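Sandwich eaters wanted (skeptics preferred)

Ernach Lunch Study – call for participants
Posted 13 November 2024

Most people say they pick lunch by taste. I doubt it. I have read plenty of claims that a shelf at eye level or a bigger drink can change what people buy, and very few of them hold up when someone tries again. We tried one in May and got nothing. So we are running it again with more people, and I would like you to be one of them.

You would come to our rooms on Titumeck Street for 2 lunches, a week apart. You choose your food from a small counter, eat it, and fill in a form. The form is dull and takes seven minutes.

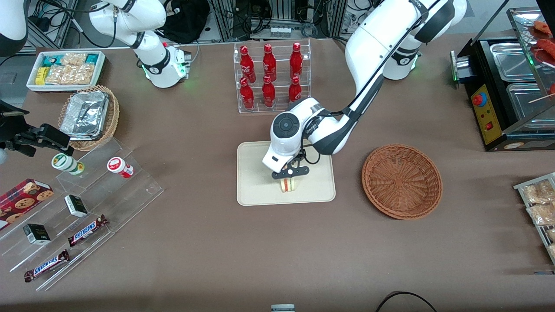

Sandwich on a tray, with Coca-Cola on the rack behind.

What you get: both lunches, plus a $30 Natell gift card after the second one. No card for one visit, sorry. We lost too many people after the first sandwich last time.

What you don't get: diet advice, a health check, or a promise that any of this will matter. If the layout of a counter makes no difference, we will say so in print.

Who can apply: adults over 18 who eat lunch most days and have no serious food allergies. You can't take part if you work in food sales or were in the May round. Please don't tell us you are "very into nutrition." Everyone writes that, and it has yet to predict a single order.

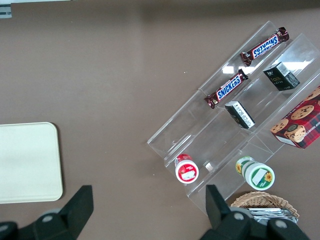

Clear tiered display stand and cream-colored board.

We have room for 688 people and will stop when the list is full. Write to Wycliffe Kinyua, Shirima Building, Room 3, or leave your name at the front desk. Give your age and the hours you can come. Replies are slow – allow two weeks before you chase us.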